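Segmenting grasp phases from hand-held gripper recordings

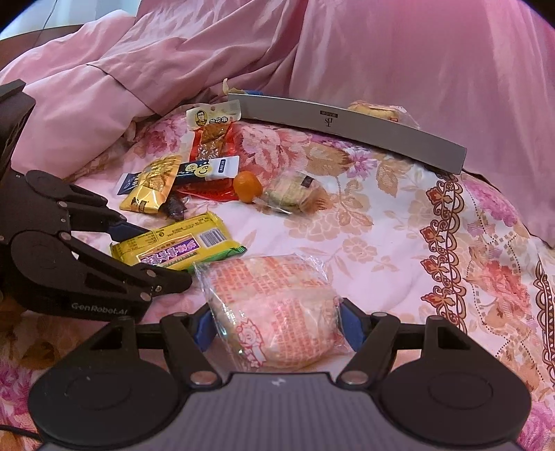 Edow, 11 February 2018

Recordings made with hand-held grippers arrive as long, continuous files. Before they can be used to train a policy, each file has to be cut into phases: approach, close, carry, release. Doing this by hand is slow and two people rarely put the cuts in the same place. The steps below describe the labelling script used in the Drisix toolchain, which finds the cuts from finger width and then checks them against the wrist image.

You will need a working Drisix install, a folder of recordings already converted to the Fekton log format, and the calibration file for each gripper. Two-handed recordings need two calibration files. Do not share one between the left and right units.

1. Align the clocks

Finger width and images are logged separately. Resample the width signal to 100 Hz and shift it so that its first full close matches the first image in which the pads stop moving. Run:

drisix align --rate 100 --in session/ --out aligned/

The script prints the shift for each gripper. If the two shifts in a session differ by more than 50 ms, stop and check the raw time stamps. A large difference nearly always means that one log was started before its clock had been set.

2. Find the close events

A close event begins when the width falls steadily and ends when it stays flat above the fully closed value. That second condition is what separates a grasp from an empty close. Set the flat threshold from the calibration file, then allow a small margin for soft goods.

Film-wrapped food needs more care. With a bread roll in a plastic wrapper between the blue pads, the film can take up the first part of the travel and the roll itself then gives a little. The width curve may show two flat sections instead of one. Use the second as the end of the close:

drisix events --plateau last --min-hold 63

The hold value is in samples. Shorter holds will pick up the first flat section and place the cut too early.

3. Mask the gripper

The pads, linkages and top plate take up much of the lower part of the view. Left in, they dominate the motion estimate used in step 4. Draw one polygon for the fixed parts and let the width signal drive a second one for the fingers. The polygons are stored with the calibration file and only need redrawing when the camera mount is moved.

The other gripper must be masked as well. When it comes into view from the left it can pass in front of the items, and its arms have strong straight edges which the tracker prefers to almost anything else. Turn on the peer mask:

drisix mask --peer left --grow 4

4. Check carry against image motion

During a carry, the held item should stay nearly still relative to the pads while the background moves. Compute flow inside a small window between the pads and again outside all masks. If both move together, mark the event as suspect.

Patterned bedding is a good background for this test. A floral quilt gives plenty of corners to track. Plain folds, such as those of a pink duvet, give very few, and the flow there should be given a low weight. Shiny film is the main source of false matches, as highlights slide over it when the viewing angle changes. The --no-specular switch drops saturated pixels before matching.

5. Assign the object

Each event needs an object label. In a cluttered layout, where snack packets overlap each other, the detector will often merge neighbours into one box. Take the label from the last image before the close in which the space between the pads is clear, and choose the detection nearest to the point midway between them. Do not use the image at the moment of contact.

Wrapped pastries and rolls are easily confused. Jaxon Desjardins added a parent class, wrapped_bakery, for this purpose. Use it when the two top scores are close and leave the finer label blank.

6. Review

Open the session in the Liao viewer and sort by suspect flag. Review all flagged events, then a random 100 of the others. Edits are written to a separate file and do not overwrite the output of step 2, so the script can be run again with new thresholds.

Known problems

Regrasps made without fully opening the fingers are joined into one event. Release is cut late when film sticks to a pad. Both are due to be fixed in the June version.

Related pages
Calibrating finger width
Converting old logs to the Fekton format
Keyboard shortcuts in the Liao viewer
Exporting phases for policy training

This site uses cookies to remember your settings. Accept | Manage cookies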